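Getting Color Out of Things It Shouldn't Be In

Every household has a load it doesn't talk about. Ours was March, a Saturday, one new beach towel and everything my husband wears to work. The towel survived. I have been collecting remedies ever since, and these are the ones that have earned a place on the inside of the cupboard door.

Keep it out of the dryer

If you open the lid and find pink, stop there. Heat sets loose dye, and a shirt that has been through a hot dryer is a shirt you now own in a new color. Pull out the guilty item, leave the rest wet, and run the load again straight away in cold water with your usual detergent. Half the time that does the job, provided you didn't stand in the hallway for 20 minutes assigning blame first.

The long soak

Oxygen bleach (the powdered kind, not the stuff that smells like a swimming pool) is what you want for anything still tinted after the second wash. Dissolve it in warm water first, in whatever amount the tub tells you, then top up with cool and push everything under. Eight hours is fine. Overnight is better. Check the care label for wool and silk, which don't like it at all and will tell you so by falling apart.

My neighbor Gwendolyn Ambrose swears by white vinegar for this. I've tried it. The clothes came out pink and smelling of salad.
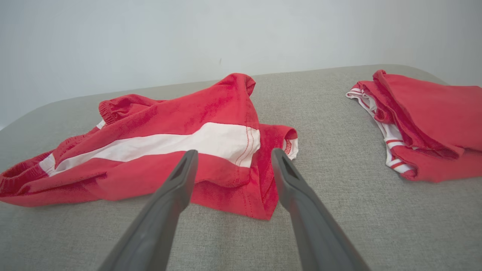

Testing for runners takes five minutes and I skipped it for years. Dampen a white rag, press it on an inside seam, and hold it there while you count to 30. Color on the rag means the thing washes alone until it learns some manners. Do the test somewhere that can take a drip, such as the sink or an old tray. A bright red piece of cotton bunched up on a light gray seat cushion is harmless enough dry, but damp it can leave you with a second project, and you can't put a sofa in to soak. Red is the usual suspect. Dark denim is the one people forget, and black can surprise you with purple.

If you do get dye on upholstery

Blot, don't rub. Use cold water and a drop of dish soap on a white cloth, working from the outside of the mark toward the middle, and keep moving to a clean patch of the cloth. Look for the cleaning code on the tag under the cushion before you start. W means water is all right. S means solvent only, so put the wet cloth down. X means vacuum and hope.

Sheets, salt and other folklore

Color catcher sheets do catch some dye. I use one when I'm mixing loads and feeling lucky. They won't save you from a brand new red anything.

Salt does not set dye in finished clothes, whatever your grandmother said — mine said it too, and she was right about pie crust. You'll have clean, slightly seasoned laundry.

Sorting, for people who won't

Three piles is more than anyone in my house will tolerate. We have two baskets, "light" and "everything else," and a hook on the wall for new things that haven't had the rag test. The hook is usually full. Wash what's on it cold, inside out, on a short cycle, and take it out when the machine stops. Wet cotton left in a heap will bleed onto itself, and stripes suffer most.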